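Sorting the Papers for an Obituary and Funeral Program

Household paperwork, sheet 2

Set up one table, one folder and one box before opening any drawers. Work in the order given.

Dates first. Copy the birth, marriage and death dates from certificates. Family memory is often off by a year on marriages. Write the month out in full so that 3/7 cannot be read two ways.

Names next. List each survivor with spelling confirmed by that person or a close relative. Put a partner's name in parentheses after the relative's name, and use the same pattern throughout. Touran Mahmoudi, who typed programs for families in Grosmont for years, read every surname aloud letter by letter over the phone before printing.

Length. Many papers charge by the line or the inch. Ask for the rate and the deadline in the same call – a Thursday cutoff is common for weekend editions. Draft the full version, then cut a short one for print and keep the long one for the program.

Photographs. Handle old prints by the edges. Do not pull a print from a magnetic album page; slide unwaxed dental floss behind it with a slow sawing motion. Scan at 600 dpi and save an uncompressed copy before cropping.
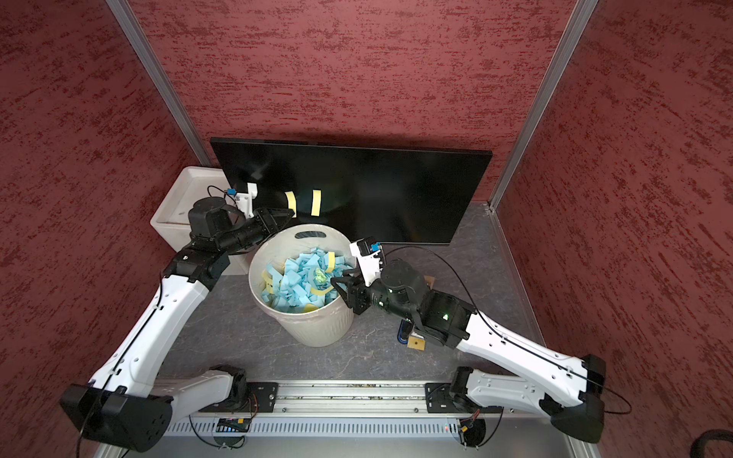

Label the back of each print in soft pencil, near the margin. Ballpoint leaves a ridge that shows on the face, and felt-tip ink can transfer to the next print in the stack.

Printing. Fold one sheet by hand before ordering the run. Heavy stock needs scoring or it cracks along the fold. Keep 2 clean programs flat in an acid-free sleeve, away from the attic and the basement.

Afterward, file the certified copies separately from the photocopies. Banks and insurers usually ask for the certified ones – note on the folder which office has each copy and when it is due back.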